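Home | Clubs | Youth | Coaching | Reviews | Contact

Review: Clutow Inclusion Kit for youth soccer clubs

Berkton Youth Soccer bought this in July for $154. You get 11 session cards, a poster and a coach handbook that promises to "transform your club culture." I have my doubts.

The cards are decent. Kids under ten liked the name game, and the one on sideline abuse got a real talk going. The handbook is mostly padding – I skipped whole chapters. The Spanish pages read like a rush job.

Clutow says 1,000 clubs use it. Using it and changing anything are different claims, and I saw no numbers on the second.

3 out of 5. Borrow one first.

Comments

"We got more out of the free Mercado league handouts."

"Cards good, poster fell off the wall."

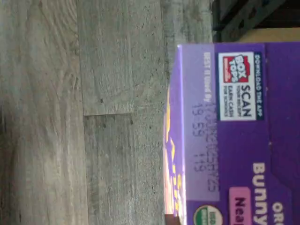 I'd still like to see a refresher for returning coaches before we pay again.

© Berkton Youth Soccer | Back to top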